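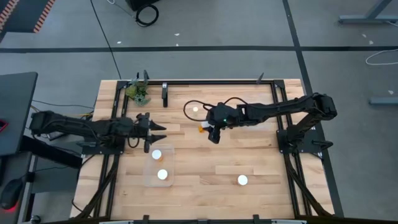

3.2 Materials and work surface

The bottles used throughout the study were small orange bottles with white caps, of the kind most people in the sample already had at home. We settled on them after the pilot in March, when participants brought whatever containers they had and the results could not be compared. Some used weekly organizers, some used jars, and two kept everything in the original cartons. With one type of bottle, the differences that remained were differences in how people sorted and where they put things down.

Storage was a clear rectangular container with rounded corners. Opaque bins were tried first at the Kinedcombe site and dropped. People lifted bottles out of them to see what was underneath and often did not put them back in the same place. With clear walls a person standing at the table can see the contents from the side as well as from the top. Figure 3 shows bottles in several positions: two bottles are upright in the container, a third stands by itself on the table, and a fourth is on its side. We refer to these three conditions as stored, parked and fallen, and the terms are used in the same way in the tables in Section 4.

Figure 3. Bottles in the stored, parked and fallen conditions on the wooden table.

The table top is butcher block made of narrow staves, in shades from cream to pale brown, with some knots and darker streaks. We kept it in preference to a white laminate top because kitchen tables and counters are where most of the households in our earlier survey did their sorting (Thammasiri survey, 174 responses). A wood surface has a cost for this kind of work. Small pale items are harder to find against the lighter staves than against the darker ones, and several participants remarked on this without being asked. We did not control for stave color and treat it as part of the setting.

3.3 Sorting task

Each session began with all bottles outside the container. Participants were told to put away the ones they would not need that day and to leave out the ones they would. No order was suggested. They could move the container, turn it, or leave it where it was. A session ended when the participant said it was finished, and the positions of all bottles were then written on a paper plan of the table.

In total 37 people took part, 24 of them at Kinedcombe and the rest at Mirnemthorpe. Together they made 823 placements, where a placement is any act of setting a bottle down and letting go of it. A bottle that was slid without being lifted was not recorded as a new placement. Bottles that tipped over were left to the participant – some stood them up at once, others finished the rest of the task first.

3.4 Coding of positions

A bottle was coded as stored if its whole base was inside the container, whether or not it touched a wall or another bottle. It was coded as parked if it stood upright on the bare table, and as fallen if it lay on its side anywhere. Fallen bottles inside the container were given a second code. These cases were rare, as the container walls tended to hold a leaning bottle up.

Parked bottles were further divided by distance from the container. Near meant within one hand width of the wall, and far meant anything beyond that. The Kitar scheme, which we used as a starting point, has a middle band as well. We removed it when the two coders could not agree on where it ended. Caps were not part of the coding. A bottle with a loose cap was treated the same as a closed one, although this was written in the notes column when a coder saw it.

Coders worked separately from the paper plans and compared their sheets at the end of each site. Disagreements were mostly about near and far, and were settled by measuring the plan again.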